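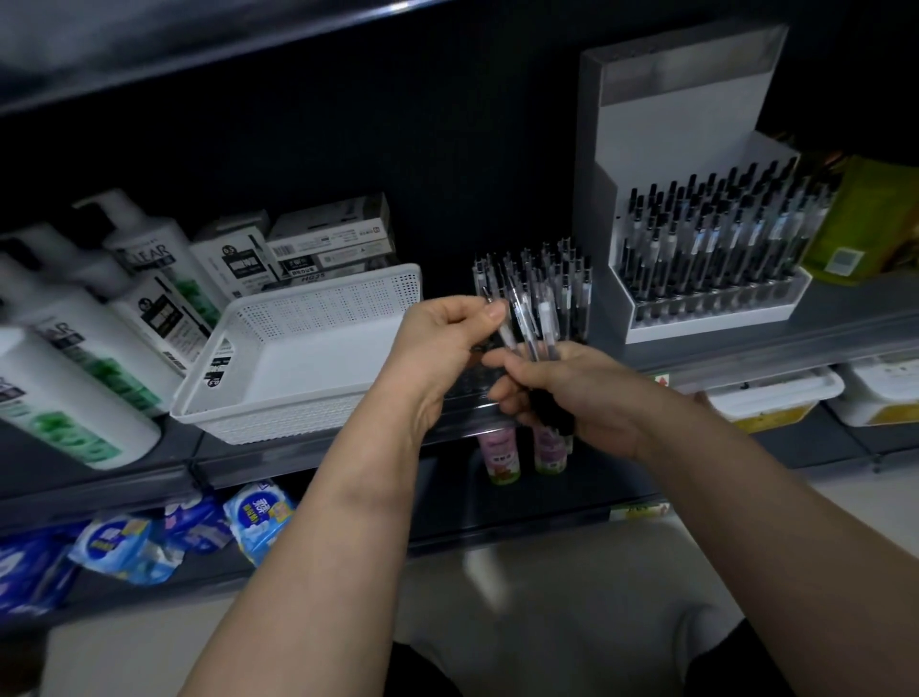

Chapter 5
Planning and Paying for Shop-Floor Equipment

Before you begin

Pick up a bunch of gel pens and hold them by the clips with one hand and the barrels with the other. It takes no thought at all. Now try to write down what a machine would need in order to do the same job next to a full shelf, with more pens standing close behind and bottles of shampoo a short reach away. How wide must the gripper open? How hard may it squeeze a clear plastic barrel? Does it need one arm or two? Every answer you write has a price, and that is what makes this chapter such good fun. You are going to turn a simple task into a shopping list, and then turn the shopping list into a budget that a shop owner could sign.

What you will learn

By the end of the chapter you should be able to:
– describe a handling task in terms a supplier can quote for
– tell purchase cost from running cost
– draw up a first budget with a sensible reserve
– decide when leasing makes more sense than buying

You will need your task notes from Chapter 2. If you skipped them, go back now, as we build on them straight away.

5.1 Start with the task, then open the catalogue

Robot catalogues are wonderful things. They are full of arms that reach further, lift more and move faster than you dared hope, and it is very easy to fall for one before you know what you want it to do. Keep the catalogue shut for a little longer!

A mixed shelf in a general shop is a good place to practise. Gel pens may stand upright in a stepped card display, or lie packed in flat boxes with a barcode on the side. Shampoo comes in tall bottles, some with a pump on top. Soft packets slide over one another and never lie the same way twice. A gripper that suits the boxes may be hopeless with the packets, and one that can pick a single pen from a tight row may be far too small for a bottle. Height matters as well: goods on the bottom shelf ask for a very different reach from goods at chest level.

So the first page of any equipment plan is a list of items, each with its size, weight, packing and position. Only then do you ask which of them the machine should handle. You are allowed to leave some out. In fact you usually should, and the money you save by leaving out the awkward ones can be surprising.

5.2 The Gurner plan

We shall follow one case through the whole chapter. Gurner is a small chain with 13 shops, all selling stationery, toiletries and household goods. It wants help with restocking and has asked two suppliers, Dasteo and Zwane, for quotes. Dasteo offers a two-armed machine for sale. Zwane offers a one-armed machine on a lease, with servicing included. Gurner's item list runs to 49 product types, and neither supplier claims to handle them all.

Which quote is cheaper? You cannot say yet, and neither can Gurner. The Dasteo price leaves out training, spare gripper pads and the changes needed to the shelving. The Zwane price covers servicing but says nothing of what happens when the lease ends. In section 5.3 we set both out on the same budget sheet, line by line, and the gap between them begins to look quite different.

Try it yourself

Choose one shelf in a shop you know. List 5 items on it and note how each is packed. For each item, write down whether you would pick it up with one hand or two, and where you would hold it. Keep your list – you will put costs against it in the next section.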